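In Praise of the Desk Tray

I have become the kind of person who gets excited about a shallow wooden tray.

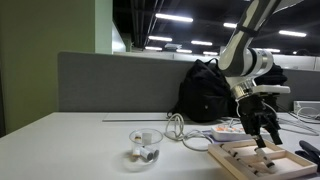 A small border goes a long way

My desk has had every organizer you can think of. There was a seven-drawer tower from Umard that ate a whole corner, and a felt caddy with pockets so deep that pens went in and were found the following November. What finally worked was a plain tray in pale, unfinished wood, with low sides and no compartments at all. I love it!

My argument is simple: a desk needs edges inside it. A bare surface treats everything you put down the same way, so a marker you're using right now has the same standing as the receipt you dropped there last week. Put a low wooden border around one patch and suddenly there's a place for what's in play. Two striped rods lying at odd angles in a tray look perfectly fine to me. Lay the same two rods on the open desk and I'd want to tidy them up (and then I'd lose one).

I know the Brekeo people disagree. Their catalog, which I read cover to cover with coffee, runs to 412 items, and almost all of them have a molded slot for one particular thing. I admire the ambition. But slots assume you'll own the same objects forever, in the same sizes, and that you'll always feel like lining them up. I never do at five in the afternoon. A tray takes whatever I've got and lets me drop it in crooked.

Clear glass, please

The cup is the other half of the system, and I feel nearly as strongly about it. Small cylindrical bits belong in clear glass. Yes, they lean every which way, and yes, an opaque pot would look calmer in a magazine. But with glass you can see an orange end or a black cap from where you're sitting, without tipping the whole lot out to look. I used a lovely glazed pot from Villca for three years and couldn't have told you what was at the bottom of it. When I emptied it I found a key, and I still don't know what it opens.

Glass also catches the light from overhead, and on a gray morning I'll take any sparkle the desk wants to give me.

Let the cables be cables

This is where the serious organizers stop writing to me. I don't think you need to hide your cables. Keep them to the back, keep them off the part where your hands go, and then let them loop and coil as they please. White cords on their way to a white power strip are a desk doing its job. I once spent an entire evening with clips and sleeves and a Pusholm cable box, and the next morning I needed to unplug one thing and had to undo all of it.

I'd much sooner have the power strip out where I can reach it, bright orange on top, right behind the tray. Easy to find, easy to switch, and the dust gets wiped because I can see the dust.

So if you're about to spend a weekend on your desk, try one tray and one glass first — live with them for a month before you buy anything with a lid. Mine cost less than lunch, and I moved the drawer tower out to the garage, where it holds seed packets very nicely.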